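Chapter 6
Automation and the Changing Workplace

Learning goals
By the end of this chapter, students should be able to explain how automation divides a job into tasks, identify the skills that gain or lose value in the process, and assess an employer's duty to consult.

Few occupations disappear at once. Automation more often takes over particular tasks within a job and leaves the remainder to be reorganized. Handling cloth is an instructive case. A rigid carton keeps its shape when lifted; a garment sags and folds over itself, and for that reason laundries and textile sorting centres have continued to rely on manual labour.
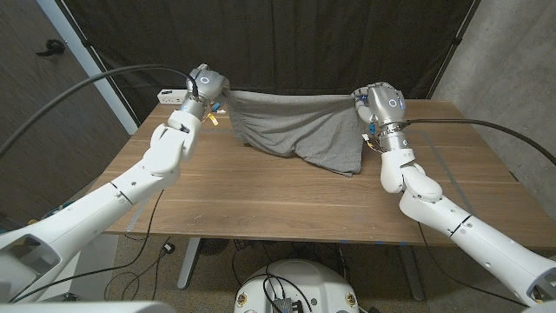 Page last modified: October

Holding a piece of grey fabric by two corners is ordinary work for an experienced sorter. For a two-armed robot, the same task requires that both grippers be coordinated while the lower part of the cloth sags onto the table.

The Kaltville linen service, which employs 527 people, serves as the principal case in this chapter. Management introduced robotic handling at 3 of its folding stations under an agreement with its workforce. No position was eliminated during the trial period, although several were redefined. Folders became station attendants, responsible for clearing faults, inspecting finished pieces and recording errors. Gumaro Bermúdez, a shift supervisor at the service, described the adjustment as a change in attention: "The hands have less to do, and the eyes have more."

Not all employees regarded the change as an improvement. Attendants reported less strain in the shoulders and wrists, but also longer periods of monitoring and fewer opportunities for conversation with co-workers.

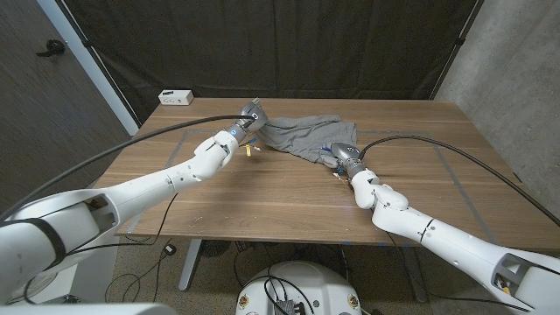
Questions of pay followed. Under the former system, experienced folders received a premium for speed – a measure with little meaning at an automated station. The Zinchenko review, commissioned jointly by management and staff, recommended that the premium be replaced by a skills allowance, payable on completion of 100 hours of training. Section 6.1 examines that recommendation and the objections raised against it. Section 6.2 considers the Grerus plant, where similar equipment was installed without consultation and with markedly different results.

Key terms: task displacement, job redesign, skills allowance, duty to consult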